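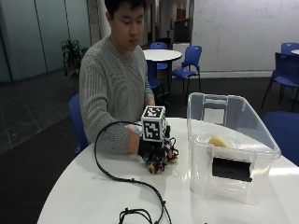
Tillside Collection Kit: planning and budget README

Last revised 10 September 2021

This README goes with the Tillside recordings and is meant for groups that want to plan a similar setup and need to know what to buy. It covers the equipment list, the budget lines, the order we bought things in and what we would order differently. File formats and loading code are described in the separate notes in the docs folder.

What the recordings contain

Tillside is a set of short tabletop tasks done by hand with wearable and hand-held devices. Objects are mostly soft toys, balls and plastic containers. The release has 2,301 recordings, of which 259 are held out for testing. Two kinds of device were used:

glove – a sensor device worn on the right hand, with a printed marker cube on top
gripper – a hand-held gripper with a wide-angle camera

Each recording folder has a short text file that says which device was used. Some early folders say "tool" where they should say "gripper". These will be corrected in the next release.

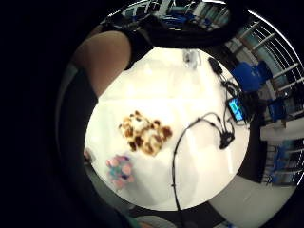 By Ertuğrul Keskin and Savvas Christodoulou
Equipment planning, Tillside

Budget lines

We split the budget into four lines. Prices are left out of this file, as ours were negotiated and would not help you much.

1. Devices. The glove was ordered from Gredanance and the gripper parts from Skoneo. Ask both for a lead time in writing before you fix a start date. Our order went in at the start of April and the last parts came well after the first ones, so for a while we had a gripper body and no camera mount.

2. Cables, connectors and power. This line was too small in our first plan. Every device needs a cable long enough to cross the table with slack left over, and connectors wear out faster than anything else in the kit. Budget for a full second set of cables from the start.

3. Furniture and room. We used round white tables and chairs that were already in the room. If you have to buy a table, get the size you need for the object bin, the device and the wiring together. A glossy top picks up reflections from ceiling lights, so price a matte cover as well if your tracking depends on markers.

4. Objects and storage. Set aside 300 objects' worth of shelf space even if you start with far fewer. Plastic bins are cheap and can be used both for storage and as part of a task. Buy one spare of each toy you plan to use in the held-out set.

Planning for two devices at once

It is tempting to order the glove and the gripper together. We did this and would not do it again. Each one needs its own calibration routine, its own spare parts and some practice before the recordings are worth keeping. If the money has to be spent in one budget year, place both orders but stagger the delivery.

The wide-angle camera on the gripper takes in a lot of the room as well as the table. Plan for this when you choose a space. You may need permission to record there, and you may want to move whiteboards with notes on them out of view.

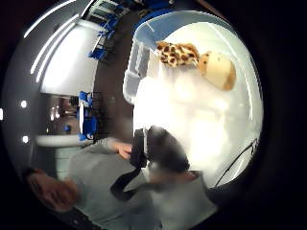
Plush giraffe and storage bin, gripper camera view.

Spares

Order these with the first purchase and keep them in one labeled box:

2 complete cable sets per device
printed marker faces for the cube
thin wire and connector housings
glove liners in more than one size
straps for the gripper

Marker faces can be printed in-house, but use a heavier stock than ordinary office paper. Ours curled at the corners and had to be replaced.

What we left out

Insurance, shipping back for repair and storage of the raw files are missing from the budget sheet. Storage was covered by the Lie server, which we already had. If you don't have something like it, get a quote early – the wide-angle video takes up most of the space.

Known problems with the budget sheet

The tab named "parts_old" is still linked from the totals. Delete it and the totals will update. The currency column is plain text and won't convert.

Contact

Savvas Christodoulou for questions about orders and suppliers. Ertuğrul Keskin for the budget sheet and the object list.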